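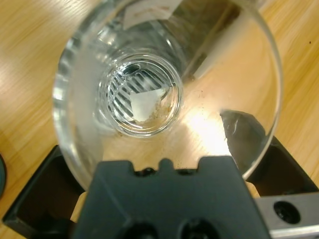
3.2 Glassware and serving items

The second part of the study looked at what households put around a coffee machine when they make a single serving for someone else. In May we asked 30 households in the Follida housing project to keep a record of each cup they served to a guest, and 541 servings were logged. Entries were checked by two of the authors (Aliyu and Phan), who settled differences by talking them through.

Clear glass was used more often than we had expected from the interviews. People who chose it said they liked to see how much coffee had come through. They also said that it made leftover crumbs and specks easier to spot. Tveit noted the same complaint in several kitchens: bits at the bottom of a glass are hard to place, as the thick base bends whatever is under it, and a mark on the table can pass for dirt in the glass. We therefore coded a glass as "clean" only after it had been lifted and checked against a plain surface.

Trays were less common. In 15 of the households no tray was used at all, and the glass was carried by hand. Where a tray was present it usually stayed beside the machine between servings – often with a ring on it from an earlier cup – and was seldom put away. Figure 2 shows a layout of this type on a wooden table, with the capsule machine at the back, its water tank on the right side, and an empty tumbler set down just below a teal tray.

The distance between glass and machine mattered to the people we spoke to. Most wanted the glass within reach of the drip tray before they touched the capsule lever, and some put it on the grille first as a habit. Guimarães found the opposite order among older participants, who filled the tank, closed the lid and only then went to the cupboard.

Figure 2. Capsule machine, serving tray and glass on a wooden table.

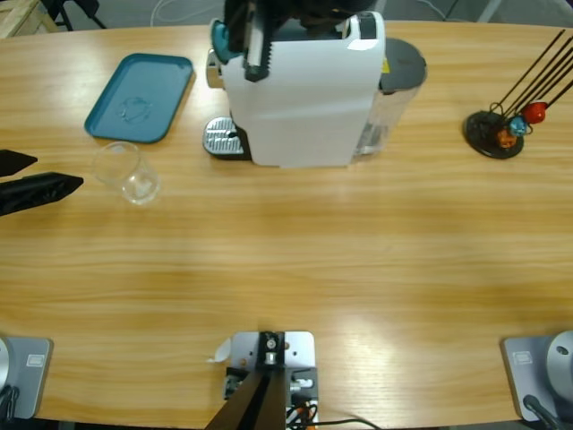
3.3 Order of steps

Each record was split into steps: water, capsule, glass, brewing and serving. Steps that took place away from the table were left out.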